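Tausend Griffe für einen Apfel

Vitley sammelt in Endwood Beispieldaten für lernende Roboter. Was die Sammlung wert ist, lässt sich bisher kaum beurteilen.

3. Februar 2025

Das Automatisierungsunternehmen Vitley will bis zum Herbst einen Datensatz aufbauen, mit dem Roboterhände das Greifen und Ablegen von Alltagsgegenständen lernen sollen. Wie die Firma mitteilt, laufen die Aufnahmen an ihrem Standort in Endwood bereits. Geplant sind 100 verschiedene Aufgaben mit je 1000 Durchgängen. Das klingt nach viel. Wer genauer nachliest, stößt allerdings auf Lücken, die das Unternehmen auch auf Nachfrage nicht schließt.

Das Vorhaben trägt den Namen Lornel. Bedienkräfte steuern dabei den Roboterarm aus der Ferne, greifen einen Gegenstand, legen ihn ab und beginnen von vorn. Aufgezeichnet werden die Kamerabilder und die Stellungen der Gelenke. Aus den Aufnahmen soll ein Modell ableiten, welche Bewegung zu welchem Bild gehört. Ein Durchgang dauert nach Firmenangaben selten länger als 10 Sekunden, das Zurücklegen der Gegenstände nicht mitgerechnet. Wie viel Arbeitszeit dafür insgesamt anfällt, steht in der Mitteilung nicht.

Die Aufgaben selbst sind bescheiden. Obst soll in einen Behälter, ein Becher auf ein Tablett, ein Tuch auf einen Stapel. Im Werbetext ist dennoch von einem Roboter die Rede, der sich »in jeder Küche zurechtfindet«. Zwischen diesem Satz und den bisher veröffentlichten Aufnahmen liegt ein weiter Weg.

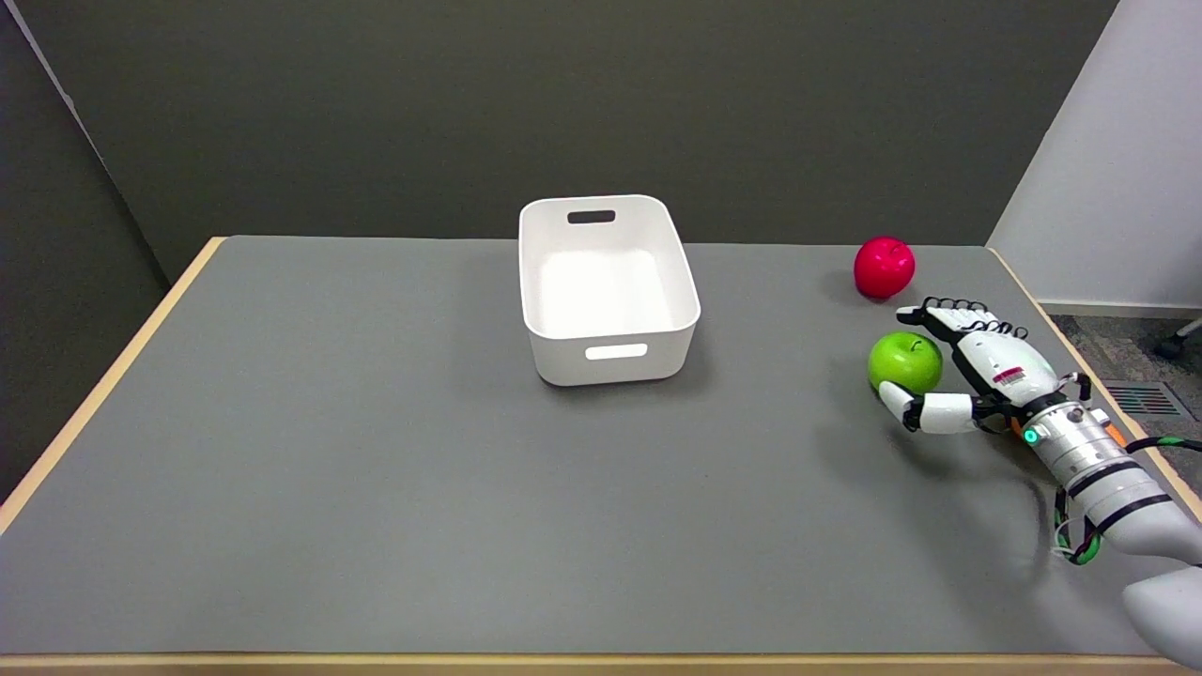 Die Roboterhand am grünen Apfel, links davon der leere weiße Behälter. Foto: Vitley

Eine graue Tischplatte, zwei Äpfel, eine Kunststoffbox, dahinter eine dunkle Wand: So aufgeräumt ist kaum eine Küche. Für die Forschung hat das Vorteile, weil sich Fehler leichter zuordnen lassen. Für ein Produkt, das in fremden Wohnungen zurechtkommen soll, ist es ein Problem, das seit Jahren bekannt ist. Modelle, die unter gleichbleibendem Licht und vor gleichbleibendem Hintergrund lernen, geraten oft schon ins Straucheln, wenn der Tisch eine andere Farbe hat oder ein Gegenstand halb verdeckt liegt.

Vitley verweist darauf, dass Lage und Auswahl der Gegenstände zwischen den Durchgängen verändert würden. Wie stark, bleibt offen. Ein Apfel, der zwei Handbreit weiter rechts liegt, ergibt zwar einen neuen Eintrag in der Statistik. Ob ein lernendes System daraus etwas Neues erfährt, ist eine andere Frage, und die Zahl der Durchgänge beantwortet sie nicht.

Unklar ist auch der Umgang mit misslungenen Versuchen. In der Mitteilung heißt es, unbrauchbare Aufnahmen würden aussortiert. Was als unbrauchbar gilt, entscheidet offenbar die Bedienkraft selbst, unmittelbar nach dem Durchgang. Ein Griff, der abrutscht und im zweiten Anlauf sitzt, kann für das Training wertvoll sein. Landet er im Papierkorb, sieht das Modell nur glatte Abläufe und weiß später nicht, was es nach einem Fehlgriff tun soll. Eine schriftliche Regel dafür hat Vitley nicht vorgelegt.

Bezahlt wird die Sammlung zum Teil von der Beteiligungsgesellschaft Krishnan, die im Oktober bei Vitley eingestiegen ist. Über die Höhe der Summe schweigen beide Seiten. Der Vertrag sieht dem Vernehmen nach Zwischenziele vor, die sich an der Menge der Aufnahmen bemessen. Sollte das stimmen, wäre der Anreiz klar: lieber noch einmal derselbe Apfel als eine mühsam umgebaute Szene, die einen halben Arbeitstag kostet.

Das Unternehmen weist den Verdacht zurück. Qualität gehe vor Menge, teilte eine Pressestelle schriftlich mit, man prüfe die Aufnahmen stichprobenartig. Den Umfang der Stichproben nannte sie nicht. Auch zur Frage, wie oft ein bereits trainiertes Modell die Aufgaben ohne menschliche Steuerung löst, gibt es bislang keine Angabe. Eine solche Erfolgsquote wäre die Zahl, an der sich das Vorhaben messen ließe, am besten erhoben an einem Ort, den das System vorher nicht gesehen hat.

Immerhin soll ein Teil der Daten öffentlich werden. Vitley stellt drei der Aufgaben für unabhängige Gruppen in Aussicht, samt Beschreibung des Aufbaus. Welche Aufgaben das sein werden und unter welcher Lizenz sie erscheinen, will die Firma erst kurz vor der Freigabe bekannt geben. Einen Termin dafür gibt es noch nicht.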